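Progress report: equipment planning, Clusdale furniture handling project
Period: first quarter to date
Prepared by Nadiia Moroz for the program office
Mar 10, 2026

Where we are

You asked for a recommendation on the second round of equipment money. I don't have one yet that I'd sign, and this report explains what is holding it up. The short version is that the hand-held grippers are doing the job we bought them for, and I am not convinced that the next item on the list, the Hedard arm, is ready to be paid for out of this budget.

The original plan had us collecting demonstrations by hand through the winter and moving to a fixed arm in spring. That order was set before any of us had opened a single cabinet door with the tools. Having now done a fair amount of it, I think the plan was too quick to assume that the arm was the hard part and the recordings were the easy part.

Spending to date

We have used 40 percent of the equipment line. Most of that went to the hand-held grippers, spare finger pads, mounts and cables. The backdrop cloth and clips came out of general supplies, as agreed. Nothing has been spent on the arm, and the deposit Hedard asked for has not been paid.

Finger pads are the line I got wrong. I budgeted for one set of spares per tool and we are already into the second. The supplier's wear figures were for flat, smooth parts. Small knobs and grooved trim are a different matter. Please expect a revised number for pads in the next report, and expect it to go up.

Recordings

We have 164 usable recordings on doors and drawers. Usable means that the markers on the fingers could be tracked from start to finish and the door or drawer ended up where the task sheet said it should. A further 93 were thrown out, and I would like the program office to look at that figure before it looks at the first one. Some of the rejects were operator error. A good many were tracking dropouts, and a better arm does nothing for those.

The Vavel software was sold to us as able to rescue partial recordings. I tried it on a batch of rejects and was not impressed. It filled the gaps with smooth motion that looked fine on a chart and put the fingers through the front of the drawer. I have asked for our trial to be extended at no cost. I would not pay for the full license on present evidence.

The arm quotes

We hold two quotes. Hedard is the cheaper on paper, but the price leaves out the base, the safety stop and the wrist adapter we would need in order to use our own fingers. Once those go back in, the gap to Jang is small enough that I would stop calling it a saving. Hedard's demonstration was on a bench with a single large handle, bolted down. I asked to see a small round knob and was told this could be arranged after purchase.

Jang quoted 9 weeks for delivery and put the adapter in writing. Their reach figures are weaker, and I have doubts about whether the arm can follow a door through its full swing without moving the base. They have offered a loan unit for a short visit. I would like to take them up on it before anyone commits.

Neither firm would give a success rate on furniture. Both gave one for picking up boxes, and I have left those numbers out of this report on purpose.

What I need from the program office

1. Permission to hold the arm money past the end of March without losing it. If the rules don't allow that, I need to know this week, as it changes everything below.

2. Approval to move a small amount from travel to finger pads. I'll send the exact sum with the revised budget.

3. Agreement on a test cabinet for the arm trials. I propose the honey-brown one, which has a wide drawer with a single small round knob, grooved trim across the front, and two doors of different widths below. Any vendor who wants our order should be willing to work on it.

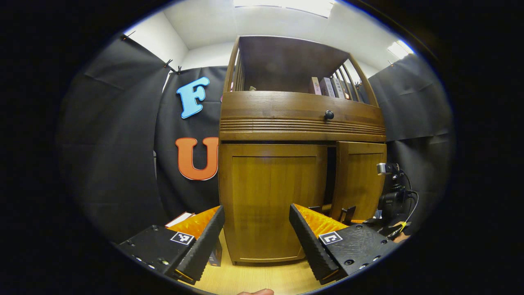
4. A decision on who signs off the loan agreement with Jang. It has been sitting in my inbox unsigned, and their offer won't stay open forever.

Next steps on our side

Recording carries on at the present pace. I'll sort the rejects by cause, which should have been done from the start, and send the breakdown along with the pad costs. If tracking proves to be the main cause, I will ask for part of the arm money to go on better cameras, and I'd rather you heard that now than in the final report.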